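Why are the letters on a keyboard not in order?

When you learn the alphabet, you learn it as A, B, C. Then one day you sit at a computer and you look for the A, and beside it there is an S. Who decided this? To answer, we must go back to the time before computers, when people wrote with typewriters.

What was a typewriter?

A typewriter was a machine for writing on paper. It had no screen and many of them had no electricity. Under every key there was a set of small metal parts, and at the end of them was a thin arm with a letter on it. When you pressed the key, the arm jumped up and hit a ribbon with ink. Behind the ribbon was the paper, so the letter was printed there. At the end of each line you had to push the paper back to the start with a handle. A little bell rang to tell you that the line was almost finished.

If you made a mistake, there was no delete key. You could paint over it with white liquid, or you could take a new sheet and begin again.

The arms that got stuck

The arms were very close together. If you pressed two keys quickly, two arms could meet in the air and get stuck. Then you had to stop and pull them apart with your fingers, and your fingers became black.

Many people say that the letters were mixed up to help with this problem. Other people who study old machines think that telegraph workers had also something to do with it, because they used early typewriters to write down messages. We are not completely sure. What we know is that in the 1870s the order Q, W, E, R, T, Y was already sold to offices, and people learned it. After that it was difficult to change. Imagine that your school decides tomorrow to put all the letters in a new place!

What is under a key today?

A computer keyboard has no arms. Under each key there is a switch. When you press, the switch tells the computer "this key is down", and the computer puts the letter on the screen. It happens so fast that you cannot notice any waiting.

In many cheap keyboards there is a soft rubber sheet under the keys. In a mechanical keyboard, every key has its own small switch with a spring inside. Some of these switches make a click and some are quieter. The caps on top can often be pulled off and changed, so people choose the colours they like.
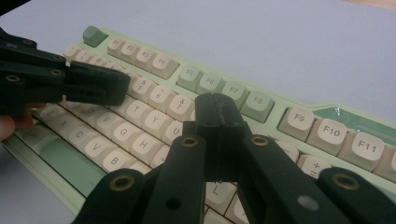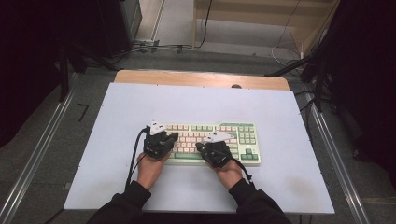 A mechanical keyboard with a pale green case.

Other countries, other keyboards

Not every country uses the same order. In France the top row of letters begins with A, Z, E, R, T, Y. In Germany the Z and the Y have changed places, because in German the Z is used much more. If you go on holiday and write a message on a computer there, you can get some funny words.

Chinese has thousands of characters, and it is not possible to have a key for each one. Many people type the sound of the word with ordinary letters, and then they choose the right character from a short list.

Try it at home

Take a sheet of paper and draw three rows of empty boxes: ten in the first row, nine in the second and seven in the third. Now put the 26 letters where you want. Which letters do you use the most? In English it is E, then T and A. Perhaps you will give them the best places, under the strongest fingers. Write your name by touching the boxes on your paper, and then ask a friend to try it with theirs.

Words to remember

Ribbon: a long thin piece of cloth with ink on it.
Switch: a part that turns something on or off.
Layout: the order in which the keys are placed.

Restis Pages for Young Readers | Contact us | © Restis 2021 | Last changed 12/30/21 | Back to top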